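# Report on a visit to the Vunix software laboratory, Marthorpe

Submitted 29 March 2025 by Uliana Panasiuk, for the members of the Pritham Automation Forum

Vunix opened its Marthorpe laboratory to a party of 10 from the Forum. The company writes control and perception software for single-arm table-top work, chiefly sorting and clearing. Members had asked for a visit at which the software itself would be open to questions, and the host team arranged the day accordingly. Most of the morning was spent at a screen and most of the afternoon on the laboratory floor.

## The planning software

The morning session dealt with the motion planner, which Vunix calls Ratanaporn. Earlier versions planned a complete path from the present position of the arm to the grasp, checked it for collisions, and then carried it out without further change. The current version plans to a holding point a short distance above the object. The last stretch is planned separately, using a fresh reading of the table, and may be abandoned at any moment until the fingers begin to close.

The engineers were frank about the cost. A second plan takes time, and on simple tasks the new version is slower than the old one. They showed a log of 300 attempts at a clearing task, in which the older planner had failed 71 times. Nearly half of those failures had been put down to objects which moved between the first reading and the grasp. No matching figure was offered for the new planner, as its trials had not been completed, and the party did not press the point.

There was a useful discussion of what the arm should do after it abandons an approach. At present it returns to the holding point and asks for a new reading. If the same approach is abandoned 4 times in succession, the object is placed at the end of the queue and another is chosen. One of our members asked whether this could leave a difficult object on the table for ever. It was agreed that it could, and that the operator is told only when every object in the queue has been deferred. The team intends to change this message so that it names the object and gives the reason for each refusal.

## Perception

Perception runs as a separate process and passes the planner a list of objects, each with an outline, a height and a measure of confidence. The planner never sees the camera picture. Vunix holds to this division firmly, because it allows either part to be replaced and tested alone. Some of our party felt that too much was lost in the list. An object with a doubtful outline and a sound height, for example, receives the same single score as one with the opposite fault, although the two call for different treatment by the gripper.

Shiny surfaces remain the chief difficulty. Reflections from the ceiling lights may be read as edges, and a thin metal tray can be divided into several objects which do not exist. Crumpled paper presents a different problem: its outline is found easily enough, but the software has little means of judging how far it will give when gripped. The present rule is to close slowly and to stop on a small rise in force. The force limit is held in a plain settings file, with one entry for each class of object.

## On the floor

After lunch the party moved to the test tables. The items used for clearing trials are everyday ones, among them foil trays, paper cups and balls of paper, and the bench we studied was laid out with things of this kind. Our hosts drew attention to the open posture of the gripper. The software asks for the fingers to be fully spread before any approach, so that the width need be reduced only once the final outline is known. 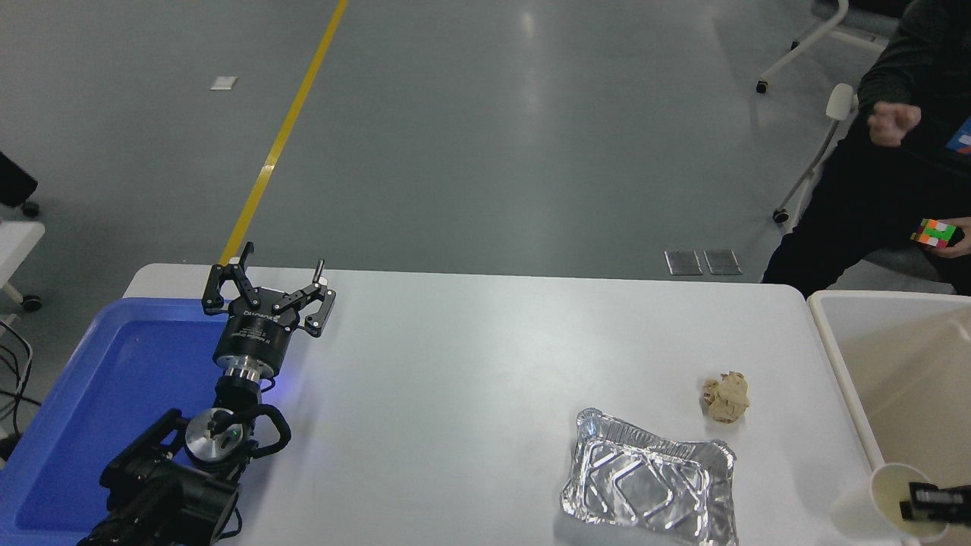 The replay tool attracted more interest than any other item on the programme. Every run is recorded with the object list, the plan chosen, the plans rejected and the joint readings, all on a single clock. An engineer may stop the recording at any point, alter one setting, and ask the planner what it would have done. We were shown a grasp on a paper ball in which a small change to the confidence limit caused the planner to choose a different object altogether. Several members remarked that their own records would not support an enquiry of this sort, as their clocks are not kept together.

## Matters to follow up

Vunix has agreed to send the Forum a written description of its recording format. It will also consider whether the replay tool can be lent to members for a trial period, subject to terms. We in turn have undertaken to supply a list of objects which have given our members trouble, with notes on size and surface. Entries for the list should be sent to the undersigned in Pritham.

The Forum thanks Vunix for its hospitality and for the time given by its engineers.

Uliana Panasiuk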